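Skistent Surfacing – Frequently Asked Questions
Menside linoleum table and desk tops

Products
Samples
Technical
Contact

Ordering and specification

What is Menside made of?
Linseed oil, pine rosin, wood flour and pigment, calendered onto a paper backing. The sheet is then bonded to a core panel at our Stiltdale workshop. Standard cores are birch plywood and MDF. Other cores can be quoted on request.

What thicknesses are available?
Finished tops are 30 mm as standard. Thinner tops are possible on spans under 900 mm, but we do not recommend them on frames without a center rail.

Does the underside have to be faced?
Yes. A panel faced on one side only will cup as humidity changes. We apply a balancing sheet to the underside of every top we make. If you are bonding sheet yourself, use balancing sheet 2687 or a sheet of the same weight, and apply it within the same working session as the face.

How many colors are there?
41. Dark grays, greens and browns are held in stock. Pale colors and reds are cut to order and take longer.

Can I match a new top to one I already have?
Not exactly. Pigment varies slightly between batches, and a top in use will have shifted color with light and handling. For tops that will sit side by side, order them together and state on the order that they must be cut from one roll.

Which edge profiles do you offer?
Square with a small arris, beveled under, and full round. Plywood edges are oiled unless lacquer is requested. MDF edges are lacquered only. The linoleum itself always stops at the top arris; it cannot be wrapped around an edge.

Installation

How should tops be stored before fitting?
Flat, face up, on at least three bearers, in the room where they will be used. Allow 48 hours. Do not lean them against a wall.

Why does my new top have a yellow cast?
This is drying-room film. Linseed oil yellows when it cures in the dark, and the effect is strongest on pale colors. It clears on exposure to daylight, in hours near a window or over several days under artificial light. Do not try to clean it off. If part of the top has been covered during this period, the covered part will look yellow when it is exposed and will catch up in its own time.

Can I cut a hole for a cable grommet?
Yes. Score the face with a sharp knife first, then cut from the face side with a fine-tooth hole saw. Keep the edge of the hole at least 60 mm from the edge of the panel. Seal the exposed core with two coats of lacquer before fitting the grommet, particularly on MDF.

Which screws should I use for the frame?
Pan-head wood screws, with no more than 22 mm of thread entering the panel. Slot the frame holes across the width on tops deeper than 800 mm to allow for movement.

Care

How do I clean it?
Damp cloth, neutral detergent, then dry. Avoid ammonia, washing soda and any cleaner above pH 9. Alkaline products attack the oil and leave a dull, slightly rough patch that will not polish out.

Can scratches be repaired?
Light scratches in the surface finish can be reduced with a 1000 grit pad used wet, with very light pressure, followed by a thin coat of linoleum polish. Work over an area much larger than the scratch or the repair will show as a shiny spot. Cuts through to the backing cannot be repaired.

Is it heat resistant?
Only moderately. Cups of coffee are fine. Pans, kettles and soldering irons are not. Use a trivet.

What does water do to it?
Spills wiped up the same day leave no mark in most cases. Standing water under a plant pot will raise the sheet at the backing. Pots need a glazed or plastic saucer with feet.

Color, light and contrast

Will a matte top reduce glare from overhead lighting?
It will reduce mirror-like reflection of the fitting, which is the usual complaint with glass and high-gloss laminate. It does not change the total light reflected by much. That depends on how light or dark the color is, given on our sample cards as a light reflectance value (LRV).

Which color should I choose if small parts or papers must be easy to find on the desk?

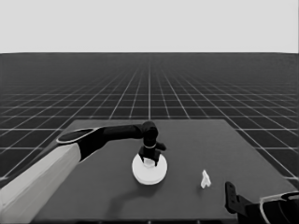
Choose the top by its difference from whatever is normally put on it. For pale items, that means a low LRV. A round white disc on a dark gray top is easy to locate even when something is reaching in directly over it, where a black item on the same top would be much harder to pick out. For mixed items a mid-gray is the usual compromise, and a pale desk pad can be added for dark ones. For guidance on specific tasks, send us a list of the materials handled and Afonso Paiva in technical support will suggest two or three colors.

Do dark tops show fingerprints?
More than mid-tones do. Dark grays and black show skin oil most clearly in the first weeks. Regular wiping evens the surface out. Dust is also more visible on dark colors – pale ones show ink and pencil instead.

Do you supply Tessier frames with the tops?
We supply the drilling pattern but not the frames. Tell us the frame size when ordering and we will pilot the holes. Trade customers should contact Đức Mạch for the current pattern sheet, which was revised in May.

Can I return a cut top?
Stock sizes can be returned unused in the original wrapping. Tops cut, drilled or edged to order cannot, unless there is a fault in the bond or the core.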